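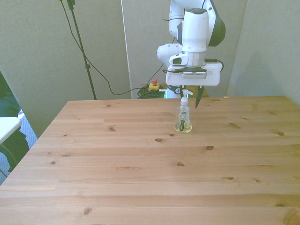
Photo: Oona Sjöberg, Wundimeck workshop notebook

July, bench 2. Grirkaren trial, third entry.

Started at 9:15. Goal for this session was to get through the pump bottle on the pine table, standing first and then lying down, using the Grirkaren grasp kit with the settings Eltier ships. No tuning until the default numbers are written down. I broke that rule in the last entry and ended up with results I couldn't compare to anything.

What we have on trial, for whoever picks this up: the planner software, the calibration routine, the small library of object profiles, and email support through Partanen, who resell it here. The quote is $2,377 for one arm with a year of updates. The arm, the gripper and the cameras are ours and are not part of the price. Trial license is tied to the bench PC and can't be moved to the laptop. I asked.

Setup

Same table position as last time. E-stop is behind the table next to the base, which is fine for whoever stands at that end and a long reach for whoever sits at the PC. Moving it is on the list. Checked the stop before the first run and again after the break, both OK.

Calibration took two passes. The first one finished with a green check mark and was clearly wrong: the planner put the table surface well above where it is, and the arm would have closed on air. I caught it in the preview. The second pass was good. I don't like that the software was happy with both. Sent the two log files to Partanen and asked what the check mark is supposed to mean.

Object was the clear soap bottle with the white pump, partly full. We chose it on purpose. Clear plastic is what our depth sensing is worst at, and the Eltier sheet says the kit handles "transparent and partly filled containers." The pump head also makes the outline lopsided, and the bottle gets wider toward the bottom, so a grasp that looks good at the shoulders may want to slide.

Standing bottle

20 tries on default settings, bottle put back by hand on a spot I picked before each one. A try counts as a success if the bottle comes up, is held for the full hold time, and goes back down without falling over. I left the approach direction to the planner.

3 failures. Two were the same thing: the planner took the pump head for the top of the body and aimed too high, so the fingers met at the collar and the bottle swung when it was lifted. I stopped both by hand. The other failure was a timeout with no grasp proposed at all. I ran the identical placement again and it found one right away. That rerun is not in the count.

Notes on the successes: it prefers to come down from above and from a bit behind the bottle, then rotate. This is slower than what our own script does but it keeps the fingers clear of the nozzle. Planning time was fine. There is a pause between the end of planning and the first motion that I can't explain and can't find a setting for. It was there in the first entry too. Asked Partanen about it, no answer yet.

Also tried it with the pump nozzle turned to different sides, a few runs only, not scored. It didn't seem to care which way the nozzle pointed. The profile for "pump dispenser" in the library has a nozzle direction field, and leaving it blank worked.

Lying bottle

Harder, as expected. The clear body on pale wood gives the planner very little to work with, and it leans on the label and the pump. The preview shows which image regions it used for each proposal, and I found that to be the most useful screen in the whole package. In most of the proposals the body of the bottle was ignored except for the part under the label.

We did 6 tries here before the break. It found a grasp in all of them, but the width estimate was too narrow every time, so the fingers had to be opened by hand in the override panel before I let it continue. Strictly that makes all of them assisted, and I have logged them that way. Oona thinks the estimate is coming from the label width and not from the bottle. I think she is right. Taping paper under the bottle would test it, but then we are no longer testing what we would use it for.

Knots in the table did not cause false detections, which I was worried about. Our old script used to pick up the dark ones as small objects and we ended up covering the table. With Grirkaren I saw no proposals on bare wood in this session.

Glare is still a problem. With the overheads on full, the close-up view goes pale and the white pump nearly disappears into the wood. There is an exposure lock in the kit but it applies to every camera at once, so locking for the close view leaves the wide one dark. I would call this the biggest gap so far. Feature request written up and sent.
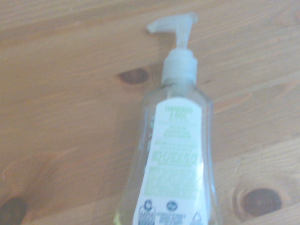
Does the kit need a network connection while it is running?

Only at startup, when it checks the license. After that we unplugged the bench PC from the network and it kept planning and logging as before.

Override panel

Writing this down separately since I keep having to explain it. The override panel lets you change finger opening, approach height and speed between the proposal and the motion. It does not let you change the approach direction. If the direction is bad you have to reject the proposal and wait for another. Rejected proposals are saved in the log but without the preview image, so if you want the image, take a screenshot first.

Speed set in the panel goes back to default after every run. I had set it low for the lying bottle and got a full-speed approach on the next one. Nothing was hit. Until Eltier changes this, set the speed limit on the arm controller itself and leave the panel alone. I have put that on the sheet at the PC.

Documentation

Mixed. The calibration chapter is clear and the screenshots match the version we have. The object profile chapter is for an older version – menu names are different and one whole tab has moved. The section on logging is a page long and doesn't say where the logs go. They go in the user's home folder, under a folder with the project name, and they are not cleaned up. Check the disk before a long session.

Compared with our own script

Our script needs a known object and a known spot. Inside those limits it is faster and I trust it more. Grirkaren doesn't need either of them, and for the standing bottle it did well enough that I would let it run with someone watching. For the lying bottle I would not, at least not with clear objects on this table. Haven't tried a dark mat yet.

On price, I would want the width estimate fixed or at least adjustable per profile before we pay. If Partanen can get a date for that out of Eltier, I'd lean toward buying one license. Oona leans the other way for now. She would take the calibration routine alone if they sold it separately, and has asked. My answer to her was that the calibration routine is the part that told me a wrong table height was fine.

Open items

– Reply from Partanen on the calibration check mark (log files sent)
– The pause before first motion, same
– Move the e-stop to where the operator at the PC can reach it
– Dark mat under the lying bottle, default settings, full set of runs
– Same bottle with more liquid in it. The swing at the collar may look different when it's heavier
– Find out if profiles can be exported. If we make our own and the trial runs out, do we keep them?
– Per-camera exposure, waiting on Eltier

Stopped at 3:40. Arm parked, controller off, trial logs copied to the shared drive in the Grirkaren folder. The assisted runs have "A" at the end of the file name. One file from the standing set has the wrong time on it from before I fixed the PC clock; the contents are fine.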